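Wikeck Allotment Society, minutes of the February meeting

Present: Dragica Ivanov (chair), Baoshan Li, Helge Brekke, Baoshan Liao (minutes). Mortimer Quintanilla sent his regrets.

1. The last minutes were read and accepted.

2. Water. The bill is 3795 and it is paid. Helge will ask Bimommont for a price to repair the two taps by the lower gate.

3. Seed potatoes. Members ordered 60 kilos in total. 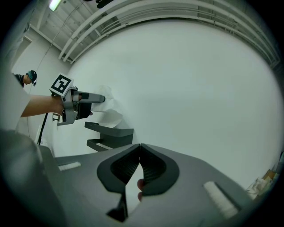 Baoshan Li will collect them from Tiwari and keep them in his shed until planting.

4. Waiting list. Two plots become free in spring.

Closed at 8.40 pm.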